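Zirnano Door and Furniture Gripper Kit: Safety Notice and Updated Product Page

Product: Zirnano two-finger gripper with wrist force sensor
For use with: light mobile arms, indoor use only
Last changed: 29 July 2022

Please read this page before you order, and also if you already have the kit. In April we received a fault report from our customer in Burndale, and since then we have changed the controller software and one part of the hardware. The kit is still sold under the same name and the same order number.

What the kit does

The kit lets a mobile arm open room doors with lever handles, pull drawers, and move along furniture without pushing it. It comes with the gripper, the force sensor, the cable set, the controller box, and a license for the room simulator that we use ourselves in our workshop in Pollutstead. Every motion program should be run in the simulator first and only after this on the real arm.

What went wrong

The arm in Burndale took hold of a door lever and turned it down. The door opened as planned. After this the gripper should let the lever come back slowly and then release it. The release command was sent, but the fingers stayed closed, and the base of the robot began to drive into the room with the gripper still on the lever. The force at the wrist went up until the emergency stop was pressed by hand. No person was hurt. The lever was bent and one finger of the gripper was broken at its root.

We found two causes. The first is that the controller accepted "release sent" as if it was "release done". It did not wait for the finger position to confirm. The second is that the force limit was switched off for a short time during the change from arm motion to base motion. In normal work this gap is too short to matter. With a closed gripper it was long enough to do damage.

We built the fault again in the simulator, together with Hinds, who make the cable set for us.
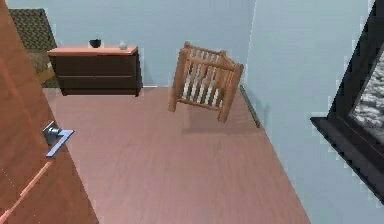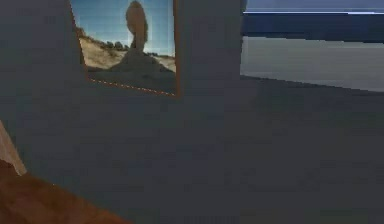 The fault does not depend on the room, and we want to be clear about this because several customers asked if their own doors are safe. It came back in every layout where the program has a release followed directly by a base motion. A silver lever on a half-open wooden door, as in the first view, is enough, because the flat lever gives the fingers a good hold and the open door leaves free floor for the base to drive. The corner of a table at the left in the second view is the other kind of place where we ask for care: if the base starts too early, an arm that is still stretched out can hit an edge like this before the force limit is active again.

What is changed

The controller now waits for the finger position before the base is allowed to move. If the fingers are not open after 700 milliseconds, the arm stops and shows error 103 on the controller box. The force limit stays on during all changes between arm and base. The finger root is made thicker, and the new fingers have a blue mark on the inside.

What you should do

Stop using the kit for door work until the new software is installed.
Download the software from your customer page and restart the controller box two times.
Check the fingers. If there is no blue mark, write to us and we will send a new pair without cost.
Run the release test with the arm standing still. Keep 5 meters free on all sides and have one person at the emergency stop.
If error 103 appears, do not clear it from a distance. Go to the arm and look at the fingers first.

Service

The finger pair should be changed after 3,000 closings, or sooner if the rubber is cut or hard. The controller box keeps the number of closings in its memory, also when the power is off. Please do not grease the finger joint.

Delivery

New kits leave Pollutstead with the changed fingers and the new software already installed. Older kits can be sent back to us for the change if you prefer not to do it yourself. Put the serial number of the controller box on the outside of the package.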